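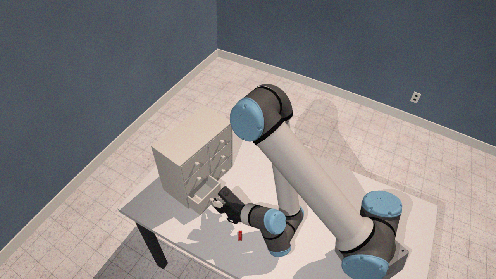
시뮬 셀, 서랍 작업 중 화면. 왼쪽 아래 칸 일부 열림.

서랍 열기 정책 시뮬 점검표 (3월분)
대상: Sallero 플래너 + Gavalas 인식 노드, 씬은 Alwood 서랍장 6칸
판정: O / X / 보류. 코멘트는 짧게. 길게 쓸 거면 이슈로.

1. 씬 로딩

1-1 서랍장 6칸 조인트 전부 인식되는지: O
1-2 서랍 조인트 상한/하한: O. 하한이 음수로 들어간 칸 하나 있었음, 고침. 커밋 메세지에 안 적었네요 죄송
1-3 테이블과 로봇 베이스 플레이트 접촉 제외 목록: O
1-4 빨간 원통 충돌체 등록: 보류. 보이기는 하는데 플래닝 씬에는 늦게 올라옴. 첫 계획이 원통을 모르고 나갈 수 있음. 2-3 참고
1-5 텍스처 캐시 경로: 안 봄. 다음에

2. 플래닝

2-1 자기충돌 검사 켜짐: O
전완이 상완 뒤로 접혀 들어가는 자세라 여유거리 꼭 볼 것. 기본값 말고 35 mm로 맞춰둠
2-2 손목 관절 리밋 근접 경고: O. 경고는 뜨는데 로그 레벨이 info라 묻힘. warn으로 올려주세요
2-3 원통 회피: X
원통이 그리퍼 바로 근처, 베이스랑 서랍장 사이에 서 있는 배치에서 후퇴 경로가 너무 낮음. 시드 904에서 재현됨. 시드 900은 통과. 후퇴 웨이포인트를 위로 먼저 빼는 걸로 바꿔야 할듯
2-4 계획 타임아웃 8초: O
2-5 타임아웃 후 마지막 궤적 재사용 금지: O. 이거 예전에 켜져 있었음. 절대 다시 켜지 말 것!!

3. 인식

3-1 손잡이 포즈 추정: O. 손잡이가 작고 본체랑 색 차이가 적어서 점수 낮게 나옴. 임계값 내리지 말고 깊이 쪽 가중치를 조정
3-2 그림자 영역 오검출: 보류. 팔 그림자가 상판에 넓게 깔릴 때 세그멘테이션 경계가 흔들림. 그림자 끄고 비교한 결과 아직 없음
3-3 열린 칸 / 닫힌 칸 구분: O. 살짝만 열린 경우는 케이스 부족
3-4 빈 서랍 판정: O

4. 제어, 정지

4-1 그리퍼 힘 상한 파라미터 적용: O. 런치 파일 값이 yaml을 덮어쓰니 런치 쪽만 수정하세요
4-2 당기기 중 미끄러짐 감지: 보류. 감지 후 동작이 정의 안 되어 있음. 멈출지 다시 잡을지 정해야 함
4-3 소프트 정지 토픽 수신: O
4-4 노드 강제종료 시 컨트롤러 홀드: X. 인식 노드 죽이면 홀드 걸리는데 플래너 죽이면 남은 궤적 끝까지 감. 실기 올리기 전 필수 수정
4-5 임피던스 게인 프로파일: O. 서랍용 맞음. 파일명이 door_라서 헷갈림, 이름 바꿔주세여

5. 기록

5-1 Istinum 로그 수집기 연결: O
5-2 시드, 커밋 해시 자동 저장: O. 단 로컬 수정분이 있으면 dirty 표시가 안 붙음
5-3 실패 에피소드 영상 저장: O. 용량 큼, 오래된 거 각자 지워주세요

남은 것
2-3, 4-4 수정 전까지 실기 배포 금지. 브랜치 잠가둠.
1-4는 씬 발행 순서만 바꾸면 될 것 같은데 확인 필요. 바꾸면 1번 항목 처음부터 다시 돌릴 것.
4-2는 회의에서 결정.
재점검은 같은 시드로, 오후 4시 이후 서버 비면 돌립니다.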